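Opinion > Teaching Labs > Bench Space

Leave the Bench Scuffed

Leidy Quintero

Print this page | E-mail this article

Last updated: May

The teaching lab on our second floor is up for new benchtops, and I have been asked more than once which color I want. My answer is that I would like to keep the tops we have and spend the money on something students touch with their hands. This has not been a popular answer, so I am going to set it down properly.

The quote from Yokoyama comes to $3642 for the long bench by the wall. For that we would get the old surface taken off, a new one put on, and a sealed edge. I have no complaint about the work. They did the prep room at Nasico and the joints are still tight. My complaint is with the idea that a marked bench is a bad bench.

A benchtop in a lab has a short list of duties. It has to be level. It has to stand up to what gets spilled on it. It has to wipe clean in the sense that counts, meaning that what was spilled comes off and does not soak in. Gray scuffs on a matte top fail none of those tests. They are left by rack feet and box corners and the bottoms of stools turned up at the end of the day. You can go over them with any cleaner you like and most of them will still be there, and the bench will be as clean as a new one.

What does matter is the loose stuff. Small white specks of whatever it is, bits of plastic, a crumb off a label. Those get into things. A student who has learned to look for specks and ignore scuffs has learned something useful, and you can't teach that on a surface that shows neither.

The same goes for walls. Ours is a plain blue-gray with scuffs and faint streaks, and every couple of years a visitor suggests paint. Paint means everything comes off the benches for days, and half of it goes back in the wrong place. 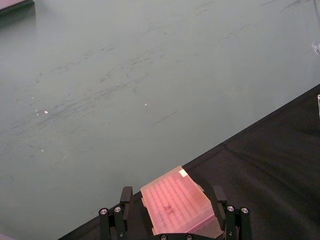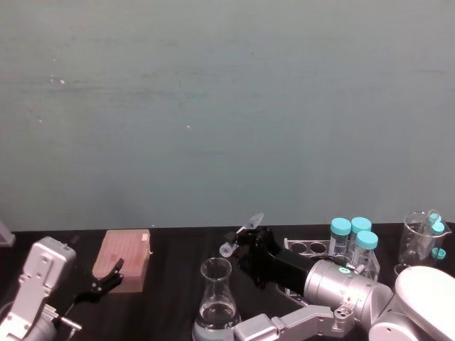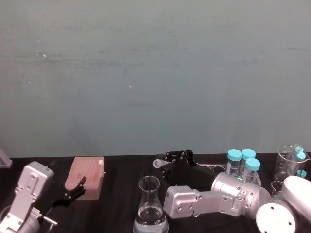 Renji Sasaki, who runs the lab at Vesis, disagrees with me on nearly all of this. His view is that students treat a room the way the room looks. Give them a fresh bench and they will set things down gently. Give them a scratched one and they will drag the tip boxes. He has had new tops put in twice and he says breakage went down both times.

I believe him about the breakage. I am less sure about the cause. Both times he also cleared out the room, and a cleared room is easier to work in whatever it is made of. An Erlenmeyer flask needs space on all sides. So does a tube rack, if you mean to get a microcentrifuge tube out of it without knocking its neighbor. Crowding breaks glass. I have watched a flask go over on a new bench and on an old one, and the sound is the same.

So if someone hands me $3642, I know where it should go. The first part goes to shelves, so that only what is in use sits out. One flask, one tip box with the lid on, one rack. The second part goes to dark mats. A black mat on a pale bench does more for a beginner than any new surface, and it can be replaced when it wears out. Clear plastic is hard to see against gray-green and a good deal easier against black. Lilix sells a bench mat for $115, and a room our size needs two to start.

The rest I would put toward tubes and tips. We ration them now. Students get one try at opening a hinged cap with a gloved thumb before they have to do it for real, and one try is too few. People get good at small motions by repeating them, and that takes a pile of cheap plastic.

There is one case where I would give in. If a top is swelling at the seam or has gone soft, replace it that week and don't argue. The same if something has eaten through the finish. We had one of those in room 1010, under the old sink, and it should have been pulled out a year before it was. A bench with a hole in its finish is a hazard and no amount of affection for it changes that.

Ours has no such hole. It has marks, most of them running the same direction, which is the direction people slide things when they are in a hurry to leave. I would like to fix the hurry — ten more minutes at the end of each session would do it — and leave the bench alone.

The request form for the new tops has a line for color and a line for edge style. There is no line for keeping what you have, so I wrote it in the margin and sent it back.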